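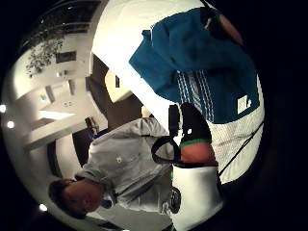
The notice went up on the boiler room door in November, and by the end of the month most people had found somewhere else to live. Wosholm had 197 rooms. The owners wanted it empty so they could take the roof off. I had a room on the second floor with my brother, and we stayed until nearly the last day because the place we were going to, across the water in Sarkholm, wouldn't be ready any sooner.

What we hadn't thought about was the jacket.

It belonged to our father. He wore it on the ferry for most of his working life, and when he died it came to us in a grocery bag with his shaving things. It was blue going on green, with white stripes, and it was too wide for me and too short for my brother. We agreed that whoever had the bigger closet would keep it. Neither of us had ever had a bigger closet.

Now we were going to have separate rooms for the first time, on separate floors, and the question came up again. My brother said I should take it. I said he should. We were polite about it for two days, and then we stopped being polite.

"You never even hang it up," he said.

"You never touch it at all," I said.

He went down to the common room with his box and I didn't see him until supper.

The common room was where everybody had been doing their sorting. The long table down there was the only surface in the building big enough to lay a coat out flat, so people brought their things down and went through them, and what they didn't want they left on the shelf by the window. A woman from the fourth floor left a complete set of dishes. Somebody left a Brustik radio that got one station. I had taken the radio and then put it back, and then taken it again.

I went down that night after the lights in the hall had gone to half. The jacket was on the table. My brother had brought it down without telling me, and for a minute I thought he had left it there for anyone to have. I stood with my hand on it. Then I saw that he had turned the pockets out. On the table beside it he had set down a ferry token, a stub of pencil, and a receipt from Varghese, the shop by the landing, for 41 dollars even. I couldn't think what our father would have bought there for that much money. They sold rope and canned soup.

I put it all in my own pocket and went back up. My brother was in bed with his face to the wall.

"What did he buy at Varghese?" I said.

He didn't turn over. "Boots," he said. "Mine. For school."

"They sold boots?"

"They had one pair."

I sat on my bed. We had 6 boxes against the wall and one of them was still open. I had been a year ahead of him in school and I remembered the boots, but I had never known where they came from.
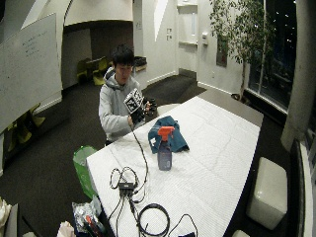
Cleaning was the last job, and the owners had been clear that we would lose the deposit if the common room wasn't left the way we found it. In the morning I carried down the bucket and the rags. The long table had a white sheet over it, full of creases, and on it was a spray bottle with an orange trigger. The jacket was right behind the bottle, in a heap. Anyone coming through with a rag in his hand would have taken it for one more thing to wipe up with. I moved it to a chair before I did anything else.

My brother came in while I was doing the windows. He picked up the jacket, shook it, and tried it on. The sleeves stopped well above his wrists.

"It doesn't fit," he said.

"No."

"It doesn't fit you either."

"No."

He took it off and folded it with the arms in, the way our father used to fold it on the ferry when the weather warmed up. He put it in the open box, on top of my shirts, and went to get the tape.

I gave him the receipt on the boat. He read both sides of it, though there was nothing on the back, and put it in his wallet. I kept the pencil. The token was no good anymore, they had gone over to cards, but the man at the gate in Sarkholm turned it over a couple of times and asked me where I'd gotten it.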